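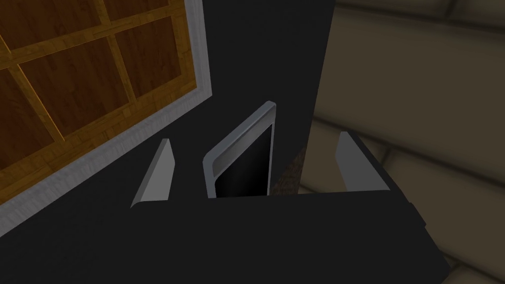 You hear the neighbors less when you can't see them, Prasetyo Lubis told me on my second visit to Wernville, and I've been chewing on that remark ever since. It sounds wrong. A screen full of holes stops almost no sound, and any acoustics textbook will tell you so. But I kept hearing versions of it from tenants all over the building, so we put it in the survey.

4.2 Screens and the feeling of quiet

We mailed the questionnaire to 782 households and asked each one to rate how noisy their home felt on a scale from 0 to 100. We also asked what stood between their main sitting spot and the nearest shared hallway or courtyard: a solid wall, a curtain, a lattice, or nothing at all. By lattice I mean the general type in Figure 3, brown wood with lighter crossbars making rectangular sections, set off by a wide white border. Plenty of people have something much plainer, and I counted those too.

We got 360 usable replies, a better return than I'd dared hope for (I had budgeted for a lot of reminder postcards). Homes with a lattice were rated quieter than homes with nothing, even on the same floor and the same side of the building. Curtains landed in between, and that surprised me — heavy fabric should soak up more sound than a few strips of wood.

Frøydis Lindqvist thinks I'm measuring taste. People who bother to put up a screen, she argues, have already decided to like where they live. She may be right! Our data can't rule it out. I did go back to 60 of the households one Wednesday evening with a sound meter, and the readings didn't line up with the ratings in any way I could use. Whether the screen or the person came first is a question for the follow-up interviews in Section 5.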